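Home Diary Straps Repairs Contact
December, by the keeper of this diary
5 min read

Half past six in the morning, still dark. I write this before work, because in the evening I am too tired to write in good English and then I must correct everything the next day.

The Ramalho came back from the workshop in Brurnville yesterday. It was away for so long that the lighter stripe on my wrist is gone. I opened the parcel on the kitchen counter with the small scissors, very slowly, as if there was something alive inside. The watch was wrapped in a soft gray cloth and the bracelet was in a separate bag, and also a paper with the result of the timing test, which I have put in the drawer with the other papers.

I should write down what I paid, for my own memory. The service cost 300 dollars. This includes the cleaning, the new mainspring and the gaskets. It does not include the crystal, and I decided to keep the old crystal, with the scratch near the four. I have looked at this scratch for years and I think I would miss it.

When I bought this watch I did not know anything. I liked the blue of the seconds hand and I liked that the name was not known to my colleagues. The number on the case back is 2,643, and for a long time I believed it told me how many were made before mine. Now I have read that the company began its numbers in a strange place and jumped over some of them, so it tells me very little. I am a bit sorry that I read this. 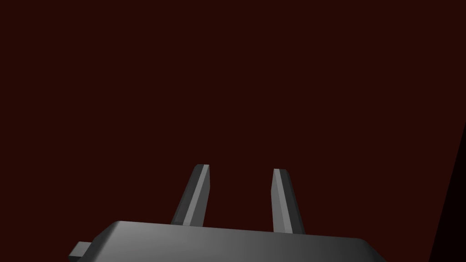 How often should a mechanical watch go for service?

Every five to seven years is what the workshop told me, and sooner if it begins to lose time or if there is mist under the crystal. Mine began to lose four minutes each day, and even I could notice it.

While it was away I wore the Vovidby. It is a quartz watch, a simple one, and I have been unfair to it in these pages. In the summer I wrote that it had no character. Well, it was on time every morning for the whole autumn, I never had to wind it, and it went with me to the swimming pool. I bought for it a strap of rubber, dark red, and with the gray case this looks much better than the black strap from the box. I will keep it like this for the winter.

I want to describe the color, because I searched long for it. In the shop pages it is called burgundy, or wine, or oxblood, and every seller has a different idea. The first one I ordered was nearly pink. The second was brown. The third has the right color but it was two millimeters too wide, and I had to cut it a little at the ends with a hobby knife. It is not perfect work. If you turn the wrist you will see it.

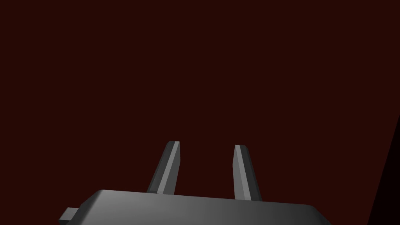
Gray on dark red.

Evening now, a quarter past nine. I continue.

I weighed both watches on the letter scale after dinner. The Ramalho with its bracelet is 172 grams. The Vovidby is so light that the scale first showed nothing and I had to tap it. I was surprised by the difference, because on the wrist I feel it only in the first hour. After this the arm forgets. But when I type, the bracelet touches the edge of the desk and makes a noise, and I think my colleague across the desk is too polite to speak about it.

I also took out one link. For this one needs a small pin pusher, a small hammer and much patience. I had the first two. The pin went out easily and did not want to go in again, and in the end I understood that I was pushing it against the arrow. The arrows are on the inside of the bracelet, so small that I needed the magnifying glass. I write it here in large thoughts for my future self: pins go out in the direction of the arrow, and they go in against it.
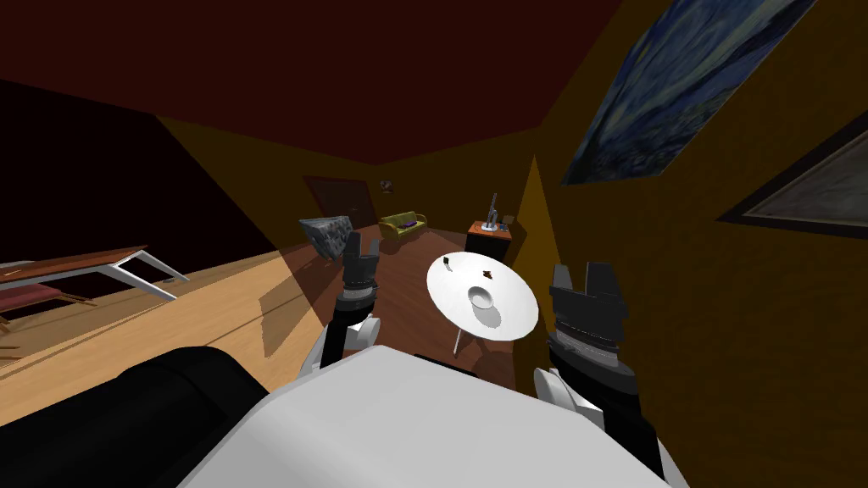 The question of where to keep the watches at night is still open. I have used a saucer until now, but the saucer is beside the lamp and beside the phone, and I was warned that the magnet in the phone speaker is not good for the hairspring. I do not know how serious this danger is. In any case I would like a separate place near the bed, away from everything electric. A small round table would be enough for me, a white one with a flat top and thin legs like the one here, with only a piece of felt on it and nothing else. The box from Ramalho is too big, it has space for a cushion and a booklet and a second cushion, and when I open it in the dark it makes a loud click.

Then there is the Fotero. I must be honest in my own diary – I have looked at it again. It is a field watch, thirty-six millimeters, with hand winding and a cream dial, and the numbers are printed in a type that reminds me of the clock in my old school. I have put it in the basket 3 times and removed it 3 times. I do not need it. With two watches I already lose some minutes each morning in front of the saucer, deciding, and the bus does not wait. But I like the idea of winding it by hand with the first coffee, and the dial is beautiful also in the bad pictures that buyers make in their cars.

I asked for advice in the last entry, and I got some. 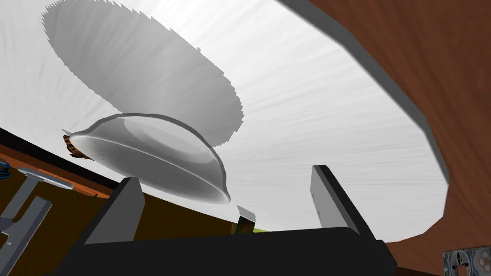

One reader writes that I should wait until the Ramalho has been on my wrist for a full month, and that a watch back from service feels like a new one if you give it a little time. The same reader had a Fotero and sold it, because the crown was small and sharp and left a mark on the thumb. I had not thought about the crown at all. In my list I had the lugs, the glass, the water resistance and the price, and no crown.

So I will wait a month. I set the Ramalho tonight by the time signal on the radio, at ten exactly, and wrote the hour on the back of an envelope. Tomorrow at ten I will check how many seconds it has gained. The Vovidby is in the saucer, with the phone moved to the other side of the lamp.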